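Everyone keeps telling me the cap stays on when you recycle a plastic drink bottle. Fine. Who checked?

I asked at the Dramden drop-off and got two answers from two people. One said caps on, always. The other said caps off — or the bottle won't crush.
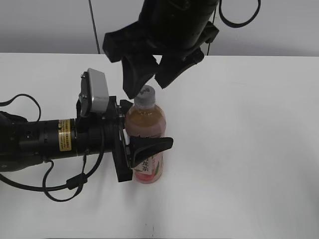
Kwesi Issahaku says his building switched to caps on in October and it's going great. Great how? He had no idea.

The Milureck leaflet is 32 pages long and caps get one line: "follow local guidance." I was hoping the leaflet was the local guidance.

So I'm leaving mine on for now. Not convinced, just tired of loose caps in the drawer.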